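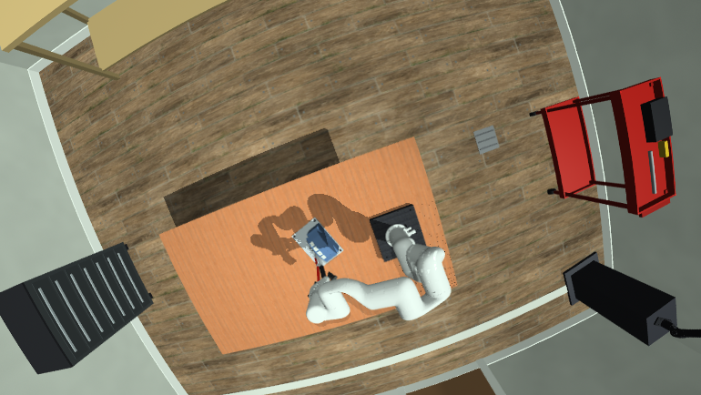 Judite Nogueira read our first draft and wrote in the margin that a simulated arm can't drop anything, so what exactly had failed? We left her comment in because we asked ourselves the same thing for most of August, and because the answer takes up the rest of this report.

Witelley: why our board pickup score was wrong
Project report, Duarte Ramalho and Beatriz Prata
Supervisor: Rodrigo Cardoso

1. What we set out to do

The task was pickup of a single electronic board from a table by a robot arm with a gripper, all of it in simulation. The board starts flat on the tabletop at a random angle. The arm moves to it, closes the gripper on one edge and raises it. If the board is above a set height when the run ends, the run counts as a success. Our planner, Yook, was written by last year's group and we took it over with very few notes. The simulated room and its physics settings came as a package called Sudetti, which our department already used in two other courses.

We picked this task partly because it looked easy. Thin flat parts are harder than they seem, as we found out, and we'd now tell any group starting out to try a block first.

2. The number

Last year's report gave a success rate of 74 percent. Our first full batch, with nothing changed, gave the same figure to the percent. We were pleased, and Rodrigo Cardoso was pleased, and the number went onto our poster as the baseline we were going to beat.

In our opinion that was the first real mistake. A match with an old number was treated as proof that the old number was right. All it proved was that we were running the same code on the same settings. If both years had the same fault, both years would agree, and they did.

3. How the fault showed up

Beatriz was saving still pictures for the poster. She wanted a nice one of the board in the air with the gripper closed on it, and she went through the successful runs to find one. She kept finding runs where the board was in the air and the gripper was somewhere else.

Duarte's first reaction (he asked for this to be in the report) was that she was looking at the wrong time step. She wasn't. We played a few of the runs at slow speed. In the bad ones the gripper came in too low, the finger went a little way into the board, and at the next step the physics pushed the two apart. The board shot upward. It was still above the height line when the run ended, and the run was marked as a success.

There is a second version of the same fault that is harder to see. The gripper closes properly but one finger is inside the board instead of against its face. The board then goes up with the gripper, nice and steady, and looks held. On a real arm there would be a crushed part or a stopped motor at that point. From most viewpoints you can't tell this apart from a good grasp, and we don't think a single still picture is enough to judge it by. The camera we had been using looks down at the table from a steep angle, and from up there a small overlap and a light touch look the same.

4. What was wrong, as far as we can tell

There were two separate causes and we spent a long time thinking there was only one.

The first cause is the success check. It looks at the height of the board and at nothing else. It doesn't ask if the gripper is closed, where the gripper is, or how fast the board is moving. A board on its way up to the ceiling passes.

The second cause is the collision shape. The board you see in the rendering has small raised parts along it and around the corners. The shape used for contact had none of those. It was a plain thin box, and the box was thinner than the drawn board. Yook aims at the drawn edge. The physics acts on the box. The fingers were being sent to a place that made sense for one shape and were then tested against the other.

We also suspected the time step, since thin objects and long time steps are a known bad mix. Making the step shorter did cut down the launches. It didn't get rid of the second version, the one where the board looks held. For about a week we thought we had fixed everything when we had only made the obvious failures go away, and the quiet ones were still being counted as good. We would have handed in that version if Beatriz hadn't insisted on checking contact depth run by run.

5. The corrected score

We changed the check so that a run passes only if the board is above the line, both fingers are in contact, the overlap is below a limit and the board is nearly still compared with the gripper. We then rebuilt the contact shape to follow the drawn board more closely and ran the whole batch again.

The success rate came out at nearly 15 percent.

We'd like to be careful about this figure as well. The overlap limit is our own choice. We set it by looking at runs we both agreed were good and picking a value just above those. A stricter limit gives a lower score and a looser one gives a higher score, and we have no measurement from a real gripper that says where it belongs. What we're willing to stand behind is that the old figure was far too high. The new one is a better guess made by the same people.

6. Does it matter if nothing can break?

This goes back to Judite's question. No board was damaged and no motor burned out. Some of the people who came by our poster said more or less the same: it's a simulation, fix it and move on.

Our answer is that the plan was to put Yook on the lab's real arm in the next term. The request form for lab time has a box for simulated success rate, and ours had already been filled in with the old number. The form was approved on the strength of it. Américo Prata, who signs off on lab use, told us that a planner with a rate that high would normally be allowed to run at the standard speed, with a person outside the marked area. A planner that pushes its fingers into the part, or into the table under the part, should in our view not be run at standard speed at all.

We withdrew the form. It took longer than sending it in had. There is no button for it, and the first reply we got asked if we wanted to reschedule.

We'd also question the box on the form. It asks for a rate and doesn't ask how success was decided. Anyone can write a number in it in good faith, as we did.

7. Things we tried that didn't help

Adding friction. This was the first suggestion from nearly everyone. It made the board stick better in good grasps and did nothing for the bad ones, where the finger was already inside.

Slowing down the approach. It gave fewer launches, and more of the runs where the board looks held. The score went up when we did this, under the old check, and under the new check it hardly moved. We think this is the clearest sign of what the old score was measuring.

Training a small model, Sulto, to pick better grasp points. We trained it on runs marked as successes. Those marks came from the old check, so Sulto learned to go in low. It was very good at it. Its score under the old check was the highest of anything we tested, and we nearly made it the main result of the project. We have deleted the trained files from the shared folder so that the next group doesn't pick them up by accident, but the training code is still there and works fine if it's given honest labels.

8. What we didn't check

We changed the contact shape for the board only. The gripper's own contact shape comes from Sudetti and we took it as it was. Given how this project went, that may be a poor decision – we ran out of time.

We didn't go back to the two other courses that use Sudetti. We wrote to both and have heard from one, which said its tasks use thicker objects and should be fine. We have no reason to doubt it, though "should be fine" is also what we said.

We don't know how much of last year's result came from the same fault. Our batch matched theirs, so most of it would be our guess, but their saved runs are gone and only the totals were kept.

9. For the next group

Save the full runs and not just the totals. Watch some of the successes, picked at random, from a camera set level with the tabletop. Everyone on our team watched failures, because failures were what we wanted to fix, and all of the trouble was on the other side.

The poster is still up in the hallway with the old figure on it. Duarte has taped the new one over it.

Files: the new success check and the board contact shape are in the Witelley folder, under "check" and "shapes". The old check is kept next to the new one with "do not use" in its name. Please run both on any new planner and report the gap between them.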